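Simulation group: household set passes 1,700 episodes

The simulation group at Covesmont closed its second round of collection in June. The household set, which the group calls Flemoletti, now holds 1758 accepted episodes. At the end of the first round it held 1426. All of the new ones were made in simulation, with a person driving the arm from a desk on the second floor and the recorder saving joint positions, gripper state and the rendered views.

Most of the first round was tabletop work. The arm stood at the edge of a flat surface and picked things up from that surface, and the policy trained on those episodes got good at it. When it was tried on beds, armchairs and window seats, it did poorly. It came down at the wrong height, or closed the fingers before they were low enough. The second round was planned around that result, and the new episodes take place on seating and other furniture that is not a table.

Each episode starts from a generated layout. The Branix scene tool picks a room, a piece of furniture and a handful of small objects, then places the objects and lets them settle. Layouts where something falls to the floor are thrown out before an operator sees them. The rest go into a queue, and an operator takes the next one, reads the instruction, does the task and marks it as done or failed. Failed episodes are kept in a separate folder and are not part of the total given above.
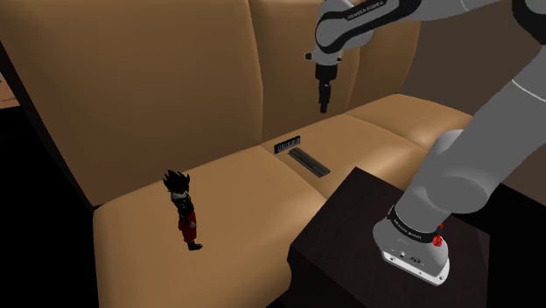
Couch layout in simulation, with the arm mounted on a side table and a small figure standing on the left seat cushion.

Couch layouts turned out to be slower than the others. Small objects end up in or near the seams between cushions, and the operator has to choose an approach that does not push the fingers into the backrest. Thin, flat objects are the worst case. Several operators took to lining up the wrist first, well above the seat, and then coming straight down. The early episodes show a lot of sideways correction close to the cushion, and the later ones show much less. Both kinds are in the set. We talked about removing the early ones and decided to leave them in for now, with a tag so that they can be filtered.

Two changes were made partway through the round. The first was a time limit on episodes. Before that, a few recordings ran very long while the operator tried the same grasp again and again, and those were not much use for training. The second was a change to the instruction text. The old wording named every object in full, and the new wording is closer to what a person would say at home. Episodes recorded under the old wording have been relabeled by hand.

The cushions in these layouts are rigid bodies. They look soft when rendered but do not give when touched. Ackroyd, the group's physics build, has a deformable version in testing, but it runs too slowly for live operation and an operator would feel the lag. Anyone using the set for contact work should keep this in mind – the contact forces recorded on the seats are not realistic.

A held-out group of 40 layouts has been set aside for evaluation. No operator has worked on them and they will not be used for training. Please do not copy them into your own folders for practice runs, even short ones. The layout list is in the same place as before, and the loader will skip these by default if you are on the current version.

The third round will cover shelves and open drawers. Operator shifts are two hours, mornings and afternoons, and there are still openings in the afternoon. New operators do a practice session on tabletop layouts before joining the queue. To sign up, use the sheet outside the simulation room or write to the group's shared mailbox.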